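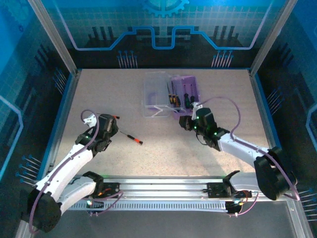 Left arm stops with a following error on screwdriver sorting
Asked by Siebe Van Loon

Two-arm cell, putting loose screwdrivers in a bin. The left arm faults on joint 2 when it reaches for the small precision ones. Last stop was at cycle 2,284. It clears on reset, then comes back within 200 cycles. The right arm is fine. What should I check?

Selim Dursun
Check the cable where it goes round the elbow. Ours was tied too tightly and pulled at full reach. Power off before you touch it, give it more slack and run it slowly.

plititz
Just raise the error limit.

Selim Dursun
Please don't. That limit is there to stop the arm if it hits something.

Siebe Van Loon
Retied the cable this morning. 218 cycles so far, no fault.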